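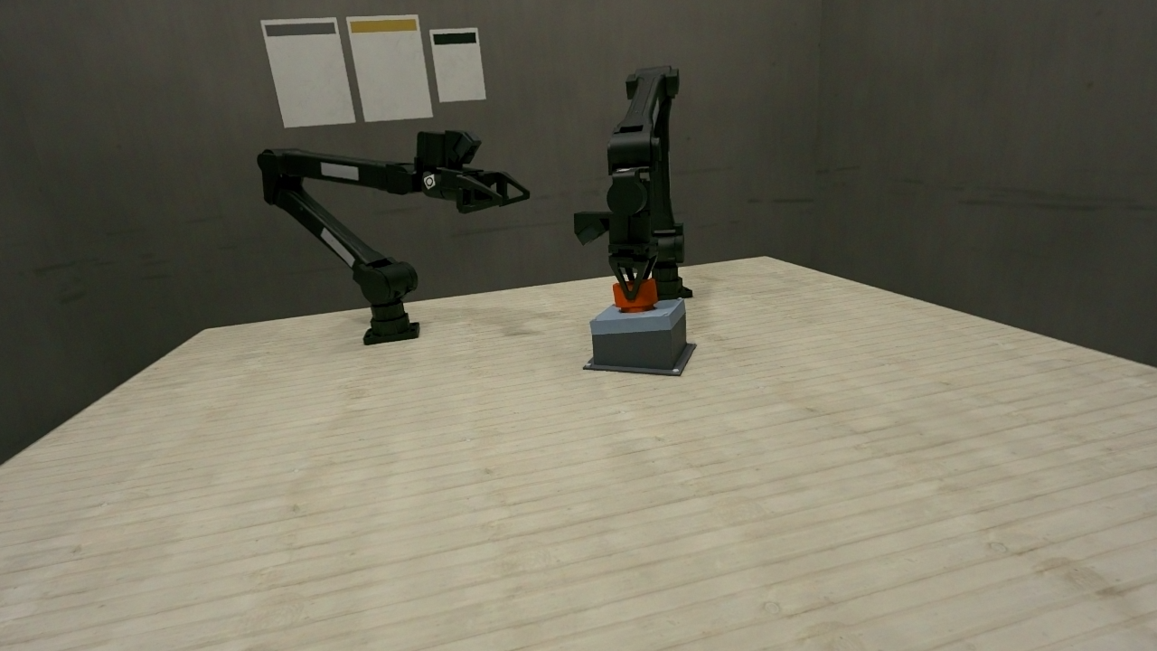 Two-arm workcell in simulation, orange-red part at the gray block.

Noltard Community Help
Search the help site All topics Go

Teaching by demonstration > Remote control > Two-arm cells

Remote-control demonstrations: second arm idle for most of the task, and trained behavior hesitates at the block

5 min read
Print this page | E-mail this page

Question

Our department is preparing a set of demonstrations for a two-arm placement task. The task is recorded in simulation, with an operator controlling both arms remotely by means of a pair of Sesomura hand controllers. One arm handles the orange-red part at the gray block. The other arm is required only at a later stage, when it steadies the block while the first arm releases and withdraws.

We have recorded 141 demonstrations to date. Of these, 100 were accepted under our internal review and used for training. The review checks that the part is fully seated at the end and that neither arm has touched the walls or the other arm. It does not consider the path taken or the time spent.

The trained behavior reaches the block reliably. It then stops a short distance above it, makes small movements from side to side, and in many runs does not proceed. When it does proceed, the placement is acceptable. The second arm presents a different difficulty. It drifts slowly toward the block from the start of the run, although in the demonstrations it was meant to remain at rest until needed.

We would be grateful for guidance on the following points.

Should the idle arm be held by software during the first stage, or should the operator continue to hold it by hand? At present the operator holds both controllers throughout, and small hand movements are passed to the idle arm.

Is the hesitation above the block a matter of too few demonstrations, or of the manner in which they were given? Two operators contributed. One pauses above the block to check alignment before lowering. The other lowers in a single motion.

Would guiding the arms by hand on the physical cell be preferable for this task? A matching cell is available to us at the Lastwood site for part of October, and a decision on travel must be made before then.

The overhead view below is taken from the same session and may assist in judging the clearance between the arms.
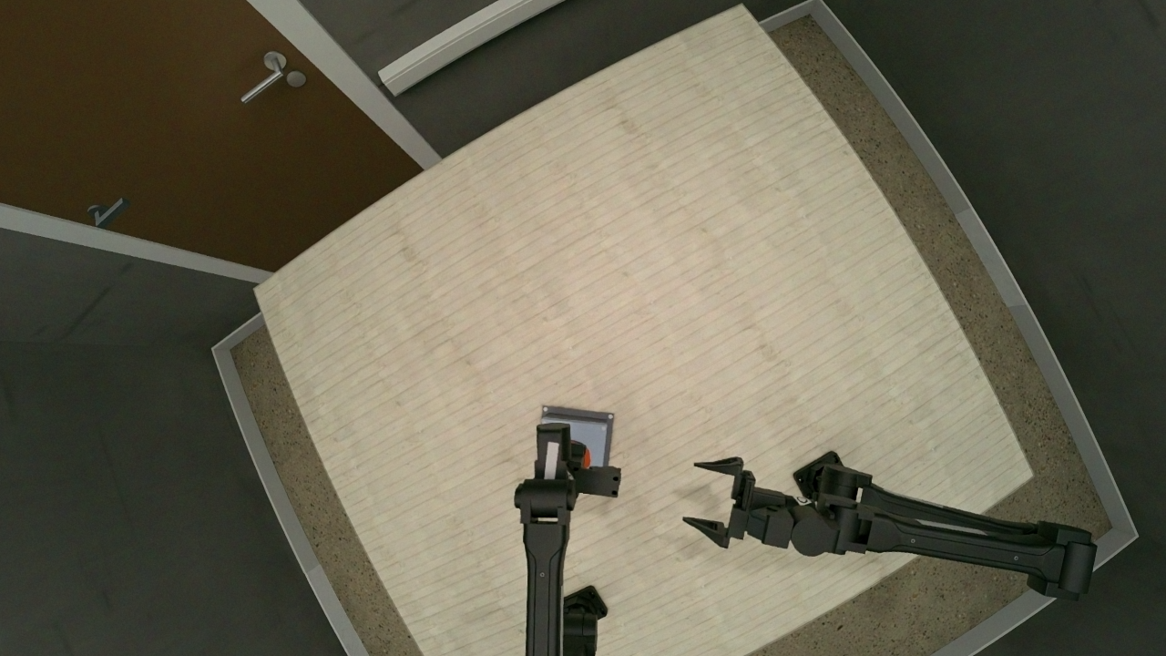
Quintero_Support replied:

Clearance between the arms should be settled before any further recording is done. Where two arms share a small work area, the operator will steer around the idle arm without being aware of it, and the detour becomes part of what is taught. It is recommended that a rest position for the second arm be chosen well away from the block and that every demonstration begin from that position.

With regard to the first question, the idle arm should be held by software. Most remote-control setups provide a clutch, by which the controller is disconnected from the arm until a pedal or button is pressed. The clutch for the second arm should remain open until the steadying stage begins. A hand at rest is never entirely still, and a slow drift in one direction is common as the operator tires. If that drift is present in most of the recordings, the training has no means of knowing that it was unintended. It will be reproduced.

One caution applies. When the clutch is closed, the arm must not jump to match the hand. Please confirm that your setup measures hand movement from the point at which the clutch closes. If it uses the absolute position of the hand, a sudden movement will be recorded at precisely the moment when the second arm ought to be most careful.

With regard to the second question, the cause is very probably the pause. During a pause the arm is in one place, the view does not change, and the recorded command is to remain still. A behavior that sees only the present moment cannot tell whether the pause has just begun or is about to end. Two operators with different habits will make this worse. The following is suggested:

1. Agree in writing on one approach, including the height at which lowering begins.
2. Instruct operators to check alignment while moving slowly downward, without a full stop.
3. Trim long still periods from the accepted recordings, then train again before recording anything new.
4. Set aside any recording in which the operator made several attempts at alignment. Keep these in a separate folder, as they may be useful later for teaching recovery.

The third step costs very little and should be attempted first. We had a comparable case in which trimming removed most of the hesitation, although not all of it.

As to the number of demonstrations, 100 is a reasonable quantity for a task of this length. More recordings of the same mixed kind are unlikely to help.

Reply 2

We had drifting also. Turned out one controller needed calibrating. Recalibrate both and see if it goes away. Also make sure the grippers are fully open at the start, ours were not always and it confused things.

Reply 3

I agree with the first reply on the pauses and the clutch, and wish to add a note on the third question, which has not been addressed.

Guiding by hand gives the operator a direct feel for contact, and for a close fit this has real value. It is less suitable where two arms must act together. One person guiding two arms must stand between or beside them, and will often be in view of the cameras. Recordings made in this way show a person's hands and sleeves where the finished system will have none. Two people guiding one arm each can avoid some of this, but their timing is seldom consistent from one attempt to the next.

Our own practice is to use remote control for the full task and to use hand guiding only for finding good positions. We guide the arm to the approach point, save that position, and mark it in the operator's display as a target. We recorded 8 such positions for a similar task and required operators to pass through them in order. The demonstrations became noticeably more alike - and the review became easier as well, as a missed position could be flagged automatically.

I would therefore not travel to Lastwood in order to record the whole set by hand. If the visit goes ahead for other reasons, it would be well used in running the simulated behavior on the physical cell and noting where it fails. Small differences in friction at the moment of release are a frequent source of trouble, and they will not appear in simulation unless someone has put them there.

I would also suggest that your review criteria be extended. A recording that ends well may still teach a poor path. Time to completion and total distance traveled by each arm are simple to compute, and the second figure would have shown the drift of the idle arm at an early stage.

Comment from the original poster

Thank you for these replies. The still periods have been trimmed and training has been started again on the accepted set. We have confirmed that our setup uses absolute hand position, so the clutch cannot be introduced until that is changed. The controllers will be recalibrated in the meantime. The decision on Lastwood has been deferred.

Was this page useful? Print this page | E-mail this page

Search the help site Enter a word or phrase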